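Chapter 6

Collecting Examples by Trial

6.1 Where the training set comes from

Chapters 4 and 5 treated the training set as given. A model received pairs of inputs and labels, and the question was how to choose its parameters so that the labels were reproduced on data it had not seen. For a robot that must pick up objects, the pairs have to be produced before any of that can begin, and producing them takes more of the project's time than fitting the model does.

This chapter describes how such a set is produced when the robot makes its own attempts and records the results. The method is usually called self-supervised collection. A person sets the work out and resets it when something goes wrong. The label for each attempt is computed from the robot's own sensors. Collection by demonstration, in which a person guides every motion, is taken up in Chapter 7.

Three terms are used throughout. An attempt is one complete motion, from the start pose to the opening of the fingers at the end. An episode is everything recorded during an attempt. A session is a run of attempts made without changing the hardware, the lighting or the set of objects. Readers should keep the last of these in mind. Episodes within a session resemble one another much more than episodes from different sessions do, and Section 6.5 shows what happens to a test score when this is ignored.

6.2 The record of one attempt

At minimum, an episode contains the camera image taken before the arm moves into view, the pose the gripper was commanded to reach, the pose it in fact reached, the opening of the fingers after closing, and the label. The commanded and reached poses differ by a small amount in ordinary operation and by a large amount when the fingers meet a wall. Both are stored. A learner given only the commanded pose will be told that a certain place in the tray gives poor grasps, when the arm never arrived there.

Time stamps should come from one clock. If the camera and the arm controller keep separate clocks, the offset between them must be measured at the start of the session and again at the end, and the two values written to the session header.

It is common to store much more than this: joint torques, images during the approach, the full path of the arm. Storage is cheap compared with robot time, and a signal that was not recorded cannot be recovered. The exception is anything that slows the cycle. In the Pillville exercise, which is used as the running case in this chapter, saving uncompressed images between attempts lengthened each cycle enough to lose a quarter of the night's work. Writing them from a second process removed the delay.

6.3 Choosing what to try

Suppose the robot selects grasp positions uniformly over the floor of a tray. If the objects cover one tenth of the floor, most attempts will close on nothing. The resulting set is correct but uninformative, and a model that predicts failure everywhere will score well on it.

The usual remedy is a proposal rule. A simple one subtracts a stored view of the empty tray from the current view and draws positions only from the regions that have changed. A second rule, applied once a first model exists, draws most positions from those the model rates highly and the remainder from the changed regions at random. The random share should not be reduced to zero. Without it the model never receives evidence against its own low ratings, and a class of grasps it has wrongly rejected stays rejected.

Pillville used blocks and bars on account of their plain geometry. A long bar can be grasped across its width almost anywhere, but it tips when held far from its center. Two bars lying against each other leave no room for a finger between them. A bar against a wall can be reached from one side only. These cases are easy to state and hard to learn from a small set, and a layout that never contains them will give a model that fails on them.

6.4 Labels

A grasp is labeled a success if, after the lift, the finger opening is greater than a threshold. The threshold is set slightly below the width of the thinnest object. This test is fast and needs no person, and it is wrong in two known ways. An object held by a corner may pass the test and fall a moment later. Rubber pads pressed together unevenly may stop short of full closure and be read as holding something.

The first error is reduced by testing twice, once after the lift and once after a short sideways motion. The second is reduced by closing the gripper on nothing at the start of each session and recording the opening it reports. At Pillville a sample of 236 episodes was then checked by hand against the recorded images. Mostafa Saber, who ran the check, found ten labels in error, eight of them false successes. Neither figure should be carried over to another cell. The check has to be repeated wherever pads, objects or lifting speed are changed.

6.5 Sessions and the test split

Let a set contain 500 episodes from five sessions of 100 each. If the test episodes are drawn at random from the whole set, every test episode has near neighbors in the training portion: the same lighting, the same wear on the tray, often the same object moved by a few centimeters. The test score then measures how well the model interpolates within a session. To estimate its performance in the next session, one complete session must be held out.

The background matters more than is usually expected. Scuffs and stains on a tray floor stay in place while the objects move, and a model may come to use them as landmarks. This does no harm until the tray is replaced. The Lamrani cell, described in the exercises, was refitted in June with a clean tray of the same make, and the grasp model lost accuracy on objects it had handled for months.

6.6 The physical cell

Figure 6.1 shows a cell of the general type assumed in the rest of the chapter. The requirements are modest. The arm must reach every part of the floor with the gripper pointing down. The bin must not shift when it is struck, so it is fixed or clamped to its base. Sloped walls tend to return a dropped object toward the middle, which lowers the number of times a person has to step in. The cables to the gripper need enough slack for the full range of wrist rotation — a cable that pulls tight near one limit will bias the reached poses there, and the bias will appear in the data as a property of the objects. 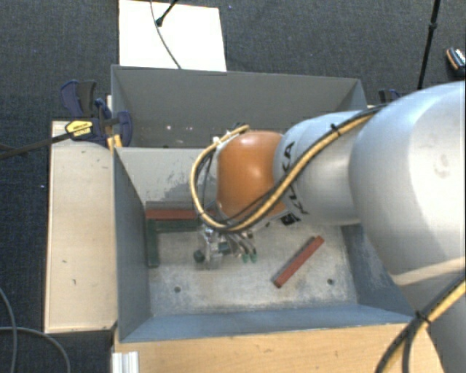 Figure 6.1. A grasping cell during work with bars and a block. The gripper is just above the bin floor, beside bars arranged in an L. Clamps are fitted at the bin; the fingertips carry rubber pads.

The arrangement in the figure contains two of the cases listed in Section 6.3. The bars at the back left touch one another and lie in the corner, so the choice of finger placement is restricted. The separate block toward the right lies at an angle on open floor and may be approached from either long side. A proposal rule based on changed area alone would send more attempts to the L than to the block, in proportion to the floor each covers. Whether that is desirable depends on the purpose of the set, and the proportion should be written down before collection starts.

6.7 Resetting

After a successful grasp the object has to be put back. If it is always released at the same point, the layouts become alike within an hour. The release point should be drawn at random over the floor, with a margin from the walls at least as wide as the open gripper. Corner layouts will then be rare, and a fixed share of sessions should begin from layouts placed by hand.

Objects also collect along the walls as a session proceeds. At Pillville the session was stopped after 226 attempts in one case, when every object had come to rest against the same side. The planned length was more than twice that. The episodes were kept, and the session header was marked to show the early stop.

6.8 Plan of the chapter

Section 6.9 derives the number of attempts needed to estimate a success rate to a stated precision, first for independent attempts and then for attempts grouped in sessions. Section 6.10 treats proposal rules formally and gives the correction that must be applied when the rule changes partway through collection. Section 6.11 compares two data layouts, the flat file used at Pillville and the indexed store used in the Bravier problems at the end of the book. Section 6.12 covers calibration between camera and arm. Students who have not worked with rigid transforms should read Appendix B before that section.

Notation follows Chapter 4, except that the index i now refers to an attempt and s to the session in which it was made.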